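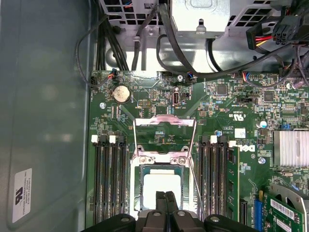
Bisgate Computer Repair - Frequently Asked Questions

Prices and hours on this page are correct as of November 1, 2018.

Do I need an appointment?

No. You can bring a desktop or laptop to the counter any time we are open. If you want to sit down with a technician and go over the problem, call first and ask for Femke Jansen, who keeps the bench schedule.

What should I bring with me?

For a desktop, only the tower. Please leave the monitor, keyboard and mouse at home unless one of them is the problem. For a laptop, bring the charger. If the computer asks for a password when it starts, we will need it, or you can set up a temporary account for us before you come in.

How much does it cost to find out what is wrong?

The diagnostic fee is $15 for laptops and desktops alike. If you go ahead with the repair, the fee comes off the final bill. If you decide not to, you pay the $15 and take the computer home.

How long will it take?

Most diagnostics are finished by the end of the next working day. Simple jobs such as a memory upgrade or a new hard drive are often done the same day if we have the part. Laptop screens and hinges usually have to be ordered, and we will give you a date when the supplier confirms one.

Will I lose my files?

Not from a normal repair, but drives do fail, sometimes with no warning, and we cannot be responsible for files that were not backed up. We can make a copy before we start. Tell us at drop-off, as it is a separate line on the work order. We keep that copy for 9 days after you collect the computer and then erase it.

Can you recover files from a dead drive?

Sometimes. If the drive still spins and the computer can see it, we can usually try in the shop. A drive that clicks or grinds should be turned off and left off. Those have to go to a clean room lab, and Gerrit Masilela can explain the cost and the shipping before you decide anything.

Is my old computer worth fixing?

It depends on what you use it for. A desktop that is only used for email and bills can often go on for years with a solid state drive and a bit more memory. If the motherboard has failed, we will normally tell you to put the money toward a replacement. We do not charge for that advice once the diagnostic fee is paid.

Do you work on very old machines?

We take in most desktops made after 2000. Parts for anything earlier are hard to find, and we may have to say no. Ruan Ngcobo has a shelf of older drives and cables and is the person to ask if you need to get something off a disk that will not plug into a modern computer.

Can I buy a part from you and put it in myself?

Yes. We sell memory, drives, power supplies and fans over the counter. Bring the model number of your computer, or a photo of the label. Unopened parts can be returned within 15 days with the receipt. Opened parts can be exchanged only if they are faulty.

Is there a warranty on repairs?

Labor is covered for three months. New parts carry the manufacturer's warranty. Spills, drops and power surges are not covered, and neither is software you install after the repair.

Do you buy used computers?

We buy some laptops, depending on age and condition. We do not buy desktops, but we accept them for recycling at no charge. Ask us to wipe the drive, or take it out and keep it - either is fine.

Do you make house calls?

Only for business customers and for people who cannot get to the shop. Iñaki Paredes handles these. Travel is charged separately from the work.

How can I pay?

Cash, debit or credit card. We no longer take personal checks. Businesses with an account are billed at the end of the month.

What happens if I don't pick up my computer?

We will call and email when it is ready. After three months it is treated as abandoned and may be recycled. If you are going to be away, let us know and we will hold it for you.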